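Trustach Help Desk
We use cookies to keep you signed in and to remember your ticket filters. Accept all / Manage settings

Ticket 552: Parts sitting tight in green foam tray
Product: Skernari foam insert, green
Status: Waiting on customer
Priority: Normal

Customer reports that the red cylinders go into the new insert but are hard to get back out. On the old insert they lifted out with two fingers. The new one came with the December order and has been on the bench for 5 days. Same cylinders, same black holder. Customer has already tried turning the block end for end, with no change.

Asked for the foam thickness. Thickness came back as 37 mm, which matches the order sheet.

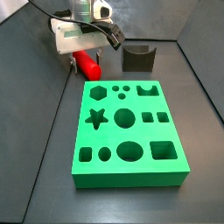

Charito Catacutan
Customer Support, Foam and Trays

The block is the thick green type with shaped recesses, so the customer has the right family of insert. I can't judge the fit from the picture, as the cylinder is above the foam. The black holder with the scooped top is fine to keep using. It is a separate item and is not part of this complaint.

Steps sent to customer:

1. Measure the cylinder across its round end, then measure the recess at the top and again near the bottom.
2. Check the bottom of the recess for foam crumbs left from cutting. Tap the block upside down over a bin.
3. Press a cylinder in, leave it for a minute, and lift it straight up. Note if the block comes up with it.
4. Do not trim the recess with a knife. Trimmed inserts can't be returned.

Reply from customer, 2 p.m.: crumbs found in two recesses and cleared. Those are a little better. The others still grip, and the block lifts off the table with the part. Measurements to follow.

Passed to Nermina Živković in cutting to compare against the Cabrera pattern, which has a looser recess. If the top measurement is under size we will send a replacement at no charge.

Next update when the measurements are in.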